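Table-clearing sessions return to Corken hall

A run of free sessions on clearing and wiping down tables will start again at the Corken community hall in August, after a break of two months while the kitchen floor was relaid.

The sessions are aimed at people who help at lunch clubs, playgroups and coffee mornings, where one room often has to be turned round from a meal to something else in a short time. They are led by Tuva Amundsen, who ran the canteen at Henao primary school for 14 years and now looks after bookings at the hall.

Each session lasts an hour and a half and takes up to 12 people. There is no charge, but places have to be booked.

Amundsen said most of the time lost after a meal went on carrying things twice. "People pick up a cup, walk to the kitchen with it, then come back for the next cup," she said. "If the bin is on the table with you, you fill it where you stand and make one trip."

The method taught at Corken is a plain one. A sheet of brown paper goes down on the table before anyone sits. Bowls go into a plastic bin at one corner when people have finished with them, paper cups are gathered up next, and trays are left until last and stacked by size. A cloth is kept to hand the whole time, so that spills are dealt with before they reach the edge of the paper.
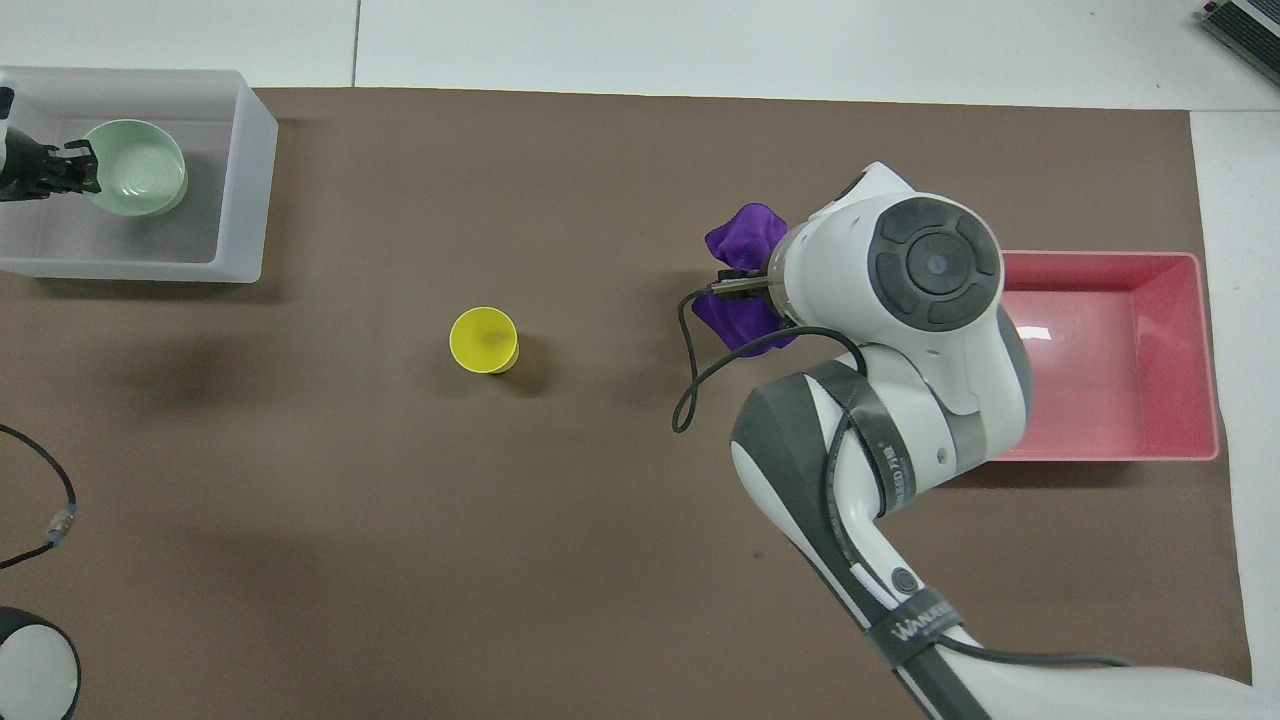 Cloths are sorted by colour at the hall, with one colour for tables, another for worktops and a third for the floor. Pascal Lecomte, who organises the lunch club, said the system had been brought in last year and had taken a while to settle. A list of which colour goes where is now pinned inside the cupboard door.

"We had cloths ending up in all sorts of places," he said. "It's better now – not perfect, but better."

The hall's lunch club serves a hot meal twice a week and has to be out of the main room by 1.45pm, when the dance class comes in. Before the new method was tried, clearing usually ran past two o'clock. Lecomte said the room was now handed over on time on most days, although the winter menu, with soup as well as a main course, still caused delays.

The paper for the tables comes on a roll from Gurell, a packaging supplier on the edge of town, which lets the hall have its ends of rolls at a reduced price. It is folded inwards after use with the crumbs inside. Clean lengths are kept for the children's painting group.

Hawi Gidey, who came to one of the spring sessions, helps at a playgroup in Listodon and said she had changed the way she sets out snack time as a result. The children there now have a low table with a bin at the end of it, and put their own bowls in when they are done.

"They like the bin more than the snack, some of them," she said. "It does mean I'm not crawling about under chairs at the end."

She said she had given up on paper cups for the smallest children, who squash them, and had gone back to beakers with handles.

The work on the kitchen floor cost £1283 and was paid for out of hire fees and a jumble sale held in the spring. The old covering had lifted near the sink and the door, and had been taped down since last autumn. The new floor can be mopped but should not be soaked, and hirers are asked to use the flat mop hanging by the back door.

A second bin trolley is also on order. The hall has only one at present, and it has to be lifted over the step between the kitchen and the main room. Syafiqah Pattinasarany, who handles repairs at the building, said a small ramp would be fitted at the same time as the trolley arrived.

Sessions will be held in the main room, starting at 10am. Those coming are asked to wear flat shoes and to bring an apron if they have one. Tea and coffee will be provided, and parking is available behind the building, though spaces are limited when the nursery is open.

Places can be booked at the hall office or by telephone during the morning. Groups wanting a session at their own premises should speak to Amundsen, who has room for 5 visits before the end of the year.

Contact the newsdesk | Terms of use | © Corken & Listodon News | Back to top

We use cookies to remember your settings and to see which pages are read. By carrying on you agree to this. Accept | Manage cookies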